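The Cupboard at the Top of the Stairs

By Svitlana Demchenko
3 June 2025

My grandmother kept her bed linen in a cupboard at the top of the stairs, and when I was small I believed that was where the smell of sleep came from. You opened the door and out it rolled, soap and lavender and a bit of warm dust from the water pipe that ran behind the shelves. She ironed everything, pillowcases included, and she folded as other people pray, with her lips moving a little.

I did not inherit the habit. For years my own sheets lived in a heap, and the fitted ones were rolled up into something like a cabbage and pushed to the back where I wouldn't have to look at them. Then last spring we moved to a house with exactly one closet worth the name, and I had to learn, rather late in life, how to make a stack of bedding that stays a stack.

My teacher was Thảo Mạc, who ran the linen room at a small hotel called the Mikley for 12 years and now gives evening classes above a fabric shop. There were four of us around the table the night I went, all grown women, all slightly ashamed of our closets. Thảo asked us to bring the piece at home that gave us the most trouble. One woman brought a fitted sheet. Another had carried a whole comforter on the bus, bless her, and it sat beside her like a second student.

I brought my cream bedspread. It is the thick sort, with a raised floral weave in the same color as the ground, so that you see the flowers mostly when the light comes in low. I love it dearly and it will not behave. Thin cotton takes a crease and holds it; jacquard remembers the crease for a minute or so and then gently changes its mind.

"You are pressing too hard," Thảo told me, after watching me lean on it with both forearms. Her advice was to fold toward the middle, let the cloth settle, and only then fold again, leaving the bends soft. A heavy weave needs a little air in its turns. She likes to finish in three layers if the shelf is deep enough to allow it, and she never, ever puts the sharpest fold across a pattern she is fond of.

The other thing she taught me is to work on the bed. I had always used the kitchen table, which is too small and usually has a crumb on it somewhere. A made bed is the largest clean surface in most homes, it's the right height if you kneel, and the cover underneath has enough grip to keep the cloth from sliding away while you walk around to the other side. So now I do all of it there, on Sunday mornings, with the window open and coffee on the sill.
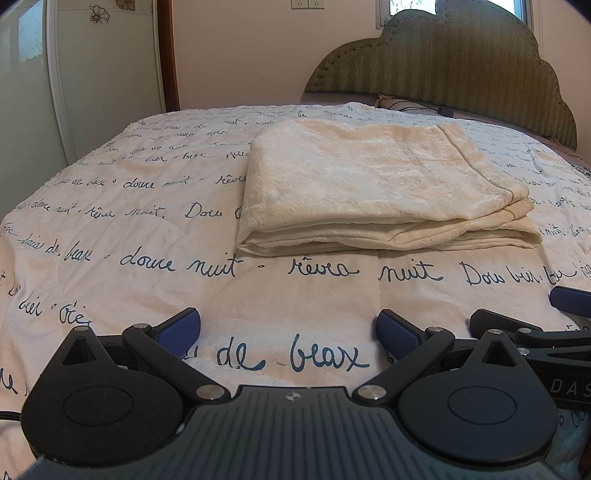

Cream on cream, folded and resting on a cover that wishes you "douce nuit" in dark blue script.

I bought the cover with the writing in a moment of weakness. My husband, Duván, says it is like sleeping under somebody's mail. I find it restful, all that looping handwriting running on about nights and dreams, and I like that I can read "rêves" while I'm hunting for the second pillowcase. It also turns out a plain, textured piece looks its very best against a busy printed one, something Thảo noticed before I did. When she chose linens for the Mikley she put one loud thing and one quiet thing on every bed, and she would not be talked into a third.

There is some comfort in hearing how many people fight with this. Quyên Nông, who was in the class with me, keeps her guest bedding in old pillowcases, one full set to each, tied at the neck with kitchen string — a trick I have since stolen. Her brother-in-law, Định Giáp, hangs his heavy spreads over a padded rail and refuses to fold them at all. He may be right. If I had a rail and a wall to put it on, I might do the same.

As for my bedspread, it goes on the middle shelf, rounded corners toward the back and the soft bends facing out, so I can get a hand under the whole thing and lift. It still rumples a bit on top. I used to smooth it every time I passed, and now I mostly leave it be. Last week I tucked a bar of soap in behind it, still in the paper, and on warm afternoons when the closet door has been shut for a while, I open it for no reason and stand there a minute before I go back down to the dishes.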